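Staff Profiles: Pin-yu Chiu on Sorting, Folding and Knowing When to Stop

Pin-yu Chiu joined the Residential Services Office at Gratard House as an assistant in the linen room. She now coordinates clothing care for the entire residence, which has 200 rooms on two sides of a courtyard, and she teaches the introductory session on room order that new residents attend in May.

Her method begins with the bed. "People want to start with the closet," she said. "The closet is full, so they get stuck. The bed is the largest flat surface in the room. Make it first, then put every piece of clothing on top of it, and you have a table to work from."

Ms. Chiu asks residents to leave the bedspread on while they sort. A quilted cover gives some grip, she explained, and a slippery garment will stay where it is put. She also recommends opening the curtains before anything else. Black and navy are easily confused under a ceiling lamp, and much of what residents own is dark.
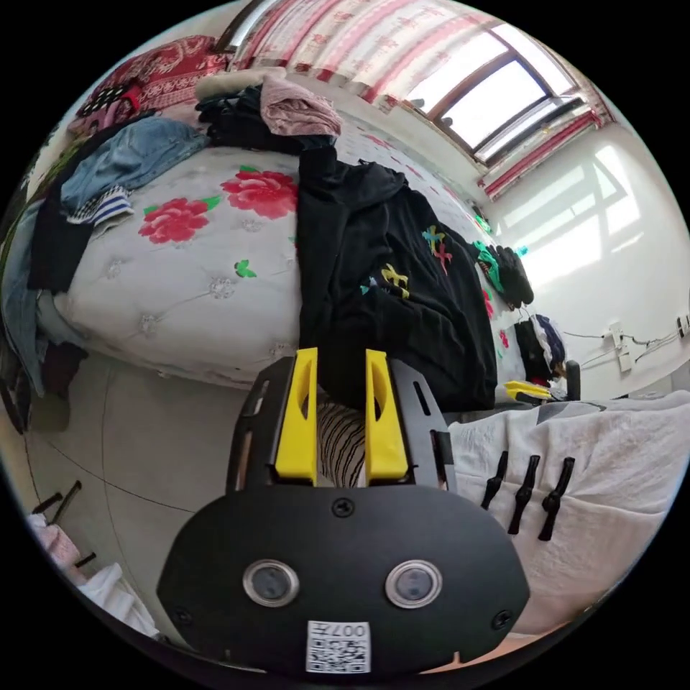
Page last changed: May, 4:10 p.m. — Residential Services Office

A bed heaped with clothes does not trouble her. Black garments, some denim, a folded pink cloth, a few things still on a hanger: she regards such a mixture as the ordinary starting point. "The large pieces go first," she said. "One big printed garment can hide half the bed. Fold that, and the job looks smaller."

She allows residents three piles and no more. The first is for clothes to be worn that week, the second for storage, and the third for the laundry in the Abugri Wing. Items that belong to none of these go over the back of a chair until the end of the session. "The chair has to be empty when you finish," she added. "I am strict about the chair."

The office formerly supplied a printed folding guide, known to staff as the Iris sheet, which ran to 23 steps. Ms. Chiu withdrew it in her second year. Residents were following the diagrams closely and abandoning the work before they reached the sweaters. Her replacement fits on one side of a card and says nothing about sleeves.

On prints and patterned fabric she is more particular. She prefers that they be folded with the figure facing out, so that the owner can find them without unfolding the stack. Striped cloths are folded along the stripe. Heavy blankets should be kept at the foot of the bed or on a second surface — never on top of the sorted piles, where they undo the work.

Asked how long a room should take, Ms. Chiu declined to give a figure. Some residents finish before lunch, and others come back to it in the evening. "If you are tired, clear enough of the bed to sleep in it," she said. "The rest can wait on the desk until morning."

Residents who would like a copy of the card may ask at the linen room, extension 1368.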